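3.2 Storage of small parts in the household

Participants in the Stimomdale survey were asked where they kept screws, fuses, wall plugs, spare keys and similar items, and how long it had taken them to find such an item on the last occasion one was needed. Of the 638 households that returned the questionnaire, most named more than one place. Kitchen drawers were mentioned most often, followed by jars or tins in a garage and by the original packaging. Purpose-made storage was less common than had been expected from the sales figures reported by local hardware retailers.

Responses were coded using the scheme set out by Hartley in the pilot study, with two changes. First, the category "mixed container" was divided according to whether the container held only hardware or also held paper, batteries and kitchen goods. Second, answers that named a room but no container were kept in the analysis and coded separately. In the pilot they had been dropped, and this may have led to an undercount of loose storage in smaller homes. Coding was carried out by two members of the project staff working apart, and differences were settled by discussion.

The questionnaire did not define "organizer." Follow-up interviews showed that the word was used for objects of very different kinds, from divided cutlery trays to wall-mounted racks. For the purposes of this paper, a drawer organizer is a portable or fixed unit with several small drawers that can be opened separately (Figure 7). Cases with a single lid and fixed compartments are treated as boxes, even where respondents called them organizers.

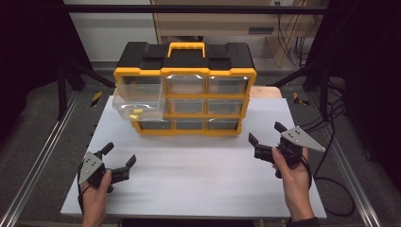
Figure 7. Drawer organizer with carrying handle and nine clear drawers, upper-left drawer partly open.

3.3 Labeling and retrieval

Households that used drawer organizers were asked whether the drawers were labeled. Labeling was uncommon in homes with one adult and more frequent where tools and parts were shared. Several respondents in the Furna district stated that they had labeled their drawers when the unit was new and had not changed the labels when the contents changed. In the interviews, old labels were described as a greater source of delay than missing ones.

Reported search times should be read with care. They rely on memory, and respondents who had recently failed to find an item may have given longer estimates for that reason. The item inventory, which lists 3,755 separate entries, offers a partial check. Entries that respondents could place without leaving the room were mostly items used within the past month. This agrees with the account given by Dehghan, in which recent use matters more than the type of container.

No clear difference was found between renters and owners once the size of the home was taken into account. The Boltura sample was too small to be reported separately and has been combined with that of the neighboring district in all tables that follow.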